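My gutters were overflowing, so I got a quote for guards. Then I got another. I've now spent the better part of a month reading about plastic mesh and I have opinions. Thread.

Background: semi, built between the wars, two big sycamores over the back fence that belong to next door. Cast iron gutters at the front, plastic at the back. The back ones fill up every autumn and the water comes down the kitchen window in a sheet.

Up to now I've paid a man with a ladder £40 to scoop them out. He comes, he scoops, he goes. It takes him less time than it takes me to find my wallet.

Then a leaflet came through the door from a firm called Likudmont. "Never clean your gutters again." Glossy, thick paper, picture of a couple laughing at a downpipe. I rang them, which was my first mistake.

Their surveyor was here for two hours. Two hours, to look at a gutter you can see in full from the patio. He was up the ladder for perhaps ten minutes of that. The rest was at my kitchen table with a folder.

The folder had photos of other people's houses with rotten fascias. I asked whether any of them had been fitted with his product before or after they rotted. He said he'd have to check.

The product is called Barkorari. It's a strip of fine mesh on a frame that clips to the front lip of the gutter and tucks under the first row of tiles. You can buy something that looks very much like it in any builders' merchant, sold by the metre.

I asked what made this one different. Answer: "It's a system." I asked which bit was the system. Answer: the mesh, the clips and the corner pieces. So the parts, then.
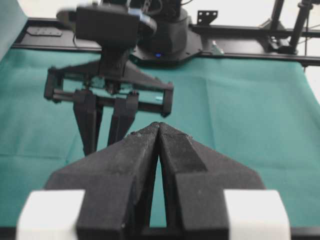

The first price was eye-watering. I said no thank you. It dropped by 41 per cent if I signed that evening. I've bought enough windows in my life to know what a price that falls by 41 per cent while the kettle boils is worth.

I didn't sign. He rang his manager from the drive. The manager found a bit more off. I still didn't sign. I've had a text from them every few days ever since, and each one is the final offer.

Now the bit I care about, the tucking under the tiles. At my eaves there's a strip of felt that comes down over the fascia into the gutter. If you shove a rigid frame under the first row you're lifting the tiles, or pushing the felt back, or both.

I asked him this directly. He said their fitters "work with the roof". I asked him to put in writing that no tile would be raised and no felt disturbed. That line did not make it into the emailed quote.

I asked about sycamore keys as well. You know the ones, the little helicopters. They land flat on mesh and stick when it rains. He said they blow off when they dry. In Lancashire. In November. Right.

Second firm, Mikton, local, two vans. Much better experience, I'll say that for them. The chap told me within five minutes that mesh under sycamores still needs brushing off, usually once a year, and that he charges for the visit.

Which was fair of him, but think it through. I would be paying for guards and then paying a man with a ladder to come and clean the guards. I already have a man with a ladder.

His alternative was the brush type. It's a long bristly thing, like a giant bottle brush, that lies in the gutter and holds the leaves up so water can get underneath. No clips, no lifting tiles, comes out by hand.

I like the idea more than the mesh. My worry is the fine muck. Moss off the roof, grit off the tiles, rotted leaf. It drops through the bristles and sits at the bottom where you can't see it. He agreed with that, more or less, and said some people take them out and hose them.

Some people must have more outdoor taps than I do.

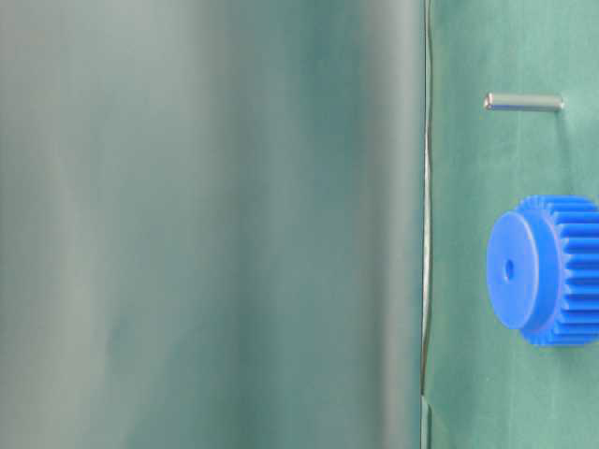
A few of you asked about foam. I looked. It's a wedge of sponge that fills the whole gutter. Seeds love it. I've seen a neighbour's with a row of seedlings along the top that would've done credit to a garden centre. Next.

And the solid hood type, where the water is meant to cling round a curved edge and the leaves are meant to sail over the front. Lovely in the diagram. In a downpour I'd expect a good share of the water to sail over with the leaves. My kitchen window gets enough as it is.

On warranties, because this is what they all lead with. Likudmont's is "lifetime". Page four of the terms: lifetime of the product, as judged by the company. It covers the mesh against rust and splitting. It does not cover the gutter overflowing, which is the only thing I rang up about.

It also stops if anybody other than an approved fitter touches the guards. So if a storm lifts one and I push it back down with a broom handle, that's the end of my lifetime.

Reviews. Plenty of five stars, nearly all written in the week of fitting, nearly all praising how tidy the lads were. I don't doubt they were tidy. What I want is a review from someone with a big tree and four winters behind them. I found precious few, and they were not the happy ones.

Someone replied last night that I'm being cynical and his have been brilliant. Good, I'm pleased for you. You've also told me you've got one small birch at the far end of the garden. I reckon a colander would do for that.

What changed my mind about the whole business was going up and having a proper look myself, once the worst of the leaves were out. (Ladder footed, stand-off fitted, someone at the bottom. Please don't lean a ladder on a plastic gutter.)

The back run slopes the wrong way. Only a bit, but the middle bracket has dropped and there's a belly in it where water sits. All the muck gathers there because it never gets carried to the outlet. Two firms surveyed that gutter and neither of them put a level on it.

Also the outlet itself is small and somebody in the past has pushed a wire balloon into it, upside down as far as I can tell. It was packed solid with black sludge. Took it out, poured a bucket of water in at the far end, and it went down the pipe like a bath emptying. Apart from the belly, which kept its puddle.

So guards over the top of that would have given me a nicely covered gutter that still overflowed. I'd have been told it was exceptional rainfall.

I then rang Tuncer, who are roofers, not guard people, and asked for a price to rehang the back run and fit a bigger outlet. New brackets at closer spacing, new seals on the joints, done in a morning. The price came by email with each item on its own line. No folder.

I won't post the figure because prices depend where you are, and I know you lot, you'll all tell me your cousin would do it for a crate of beer. It was well under a quarter of what Likudmont wanted after the kettle discount.

I'm not calling Tuncer saints. They did mention, on the way out, that the ridge "could do with looking at". Every roofer who has ever stood in my garden has said that about the ridge. It's been up there longer than I've been alive and I can't find a drop of water in the loft.

I asked for a photo of what was wrong with it. They're going to send one. I'll believe it when I see it, and then I'll ask a second roofer about the photo.

Work is booked for January, weather allowing. Until then the man with the ladder is coming once more, at £40, and I've asked him to do the downpipe gully while he's there.

For anyone about to ring a guard firm, do these before you pick up the phone.

Pour water in at the high end and watch where it goes. If it stops halfway you have a slope problem.

Look at the outlet. Take out anything somebody's stuffed in it and try again.

Check the joints from below while it's raining. Drips at the joints are seals, and mesh does nothing for seals.

Work out what you pay for cleaning now, then how many years of that the quote would buy. Mine came out at longer than I expect to be living here.

And if you still want them after all that, ask in writing how they fix at the tiles, who cleans them, and whether overflowing is covered. If the answer to any of those is a brochure, I'd leave it.

To the person asking about heated cables to stop ice in the gutter: I haven't looked into it. I'm in Lancashire, not the Alps. I would want to know what it costs to run before I let anyone near me with a folder.

To the person who says trim the trees: they're not mine, I've asked nicely, and next door like them. So do I for most of the year.

Several of you want to know if the front is the same. The cast iron is fine. It needs painting, it's ugly up close, and it has drained perfectly well the whole time I've owned the house. Likudmont's man wanted to replace it.

Will add to this once the back's been rehung and we've had some proper rain on it. If it still comes down the kitchen window I'll say so.

Another text from Likudmont while I was typing. Final offer again, ends tonight.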